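The subscription that comes with the arm

Drosine wants to rent refurbishers a robot that takes old desktops apart. The package is called Trisar, and it covers the arm, the fixtures, the software and a support line. The pitch is that a small shop can stop paying people to pull memory and drives and let the machine do it.

I have read the offer twice and I still don't see who it is for. The brochure gives 70 machines a day. Ask what kind of machines and you learn that every one was the same office tower, laid on its side with the panel already off. Taking the panel off is the part my hands complain about. Thumbscrews seize, latches snap, and some previous owner has always lost a screw and used a longer one.

Memory is the easy bit. A tech with a month behind her pulls two sticks in the time it takes to read this sentence, and she notices when a clip is cracked. Trisar charges extra for each new case layout, and the contract allows 30 days to deliver one. A shop that takes whatever comes through the door would be waiting on Drosine all year.

Dritik, which sells a rival kit, at least prints its failure rate: 57 stops in 500 units. That's a bad number, but I can plan around a bad number. Manolakis sells only the trays and holders and lets you bring your own arm, and that looks like the saner purchase to me.

If Drosine wants my money, it can send the thing out for a week with a mixed pallet of towers and let the buyer pick the pallet. Until then I'll keep my screwdrivers and my payroll.
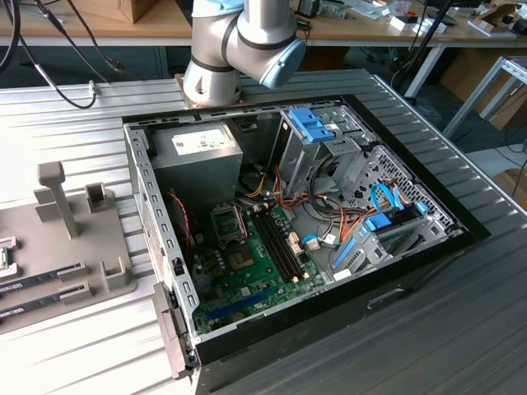
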